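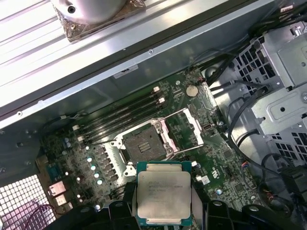

November
By the workshop tips desk, Stiltix

Tips for showing an arm how to fit a processor

I've spent a good many evenings this autumn at the bench with a pair of hand controls in front of me, teaching a gripper to do jobs I could do myself in a minute, and I have grown very fond of it. Fitting a processor is the one people write in about most, so I've put down what has helped me (and one or two things that cost me a socket).

Before you start

Practise with your own fingers first. Do the whole job by hand, slowly, and say each move out loud as you go: lever, plate, pick up, turn, lower, let go, plate, lever. It feels a bit daft, but you'll find there are moves in there you never noticed you were making, and those are the very ones you'll forget once you're working the controls from a stool.

Use an old board. A second-hand server or office machine with the memory taken out is ideal, and leaving it in its case is good practice for the real thing, as the arm has to learn to come in past the rail and the drive cage. I bought mine from the clearance shelf at Collgate and have never regretted it. Pull the power lead before anything else, and wear your wrist strap while you set up.

Tuck away any loose cable that could wander into the path of the fingers. A twist tie does nicely. Don't tidy so thoroughly that every run looks the same, though! If the arm has only ever seen a spotless case, it will be lost the first time somebody hands it an ordinary one.

The cooler comes off first, of course, and it wants to live somewhere you won't catch it with an elbow. Wipe the old paste from the top of the processor as well. Paste on the finger pads is a misery to get off, and a greasy chip slides.

The grip

Hold the processor by two opposite edges, with the fingers level with each other, and keep the underside clear. Close slowly until the chip stops shifting about and then leave it be. The temptation is always to give it one more squeeze for luck. I did that for most of my first evening, and every chip sprang up at one corner.

If your pads are hard plastic, a thin strip of Brilside grip tape on each one helps no end. Change it when it goes shiny.

Coming down to the socket

Have the load plate fully open before you pick up the chip. Trying to hold a processor in one place while nudging the plate with something else is a job for three hands.

Stop just short of the socket and have a proper look. I like to bring the chip in slightly tipped and level it off at this point, so that I can still see the white corners of the socket past it. Check the little triangle on the chip against the mark on the socket, and turn the wrist now if it needs turning. Never turn once you're touching.

Then straight down, as slowly as your patience allows. No sliding, no wiggling. The contacts in this sort of socket bend if you so much as look at them sideways, and I have straightened enough of them with a needle and a magnifying lamp to last me a lifetime. Open the fingers only a touch when the chip is down, lift straight up, and get well clear before you go near the plate.

Recording your goes

Do 49 good ones before you worry about whether the arm is learning anything. I used to stop and test after every handful and it only made me fret. Now I put the kettle on halfway and carry on.

Start from a different spot each time. Shift the case a little, pick the chip up from the other side of the tray, move the lamp. The Harms handbook for my controls suggests 7 starting places and I've found that a sensible number, neither too dull nor too much to keep track of.

Keep some of the goes where you came in crooked and put it right. They are worth having, and the arm will need to know how to recover. Throw out the ones where you dropped the chip, or sneezed, or stopped for 2 minutes to answer the door. A long pause in the middle teaches it to pause, and you'll sit there wondering what it's waiting for.

Work at one steady speed. If you're quick when you're fresh and slow when you're tired, the arm picks up a muddle of both. I stop at nine in the evening whatever happens.

Looking after things

Put the plastic cover back on the socket when you finish for the night. Dust gets in faster than you'd think, especially if you share the room with a tumble dryer as I do.

Label your recordings the same day. Mine passed 600 last week and there is a whole box of early ones marked "chip, good, probably" that I shall have to sit and watch again over Christmas.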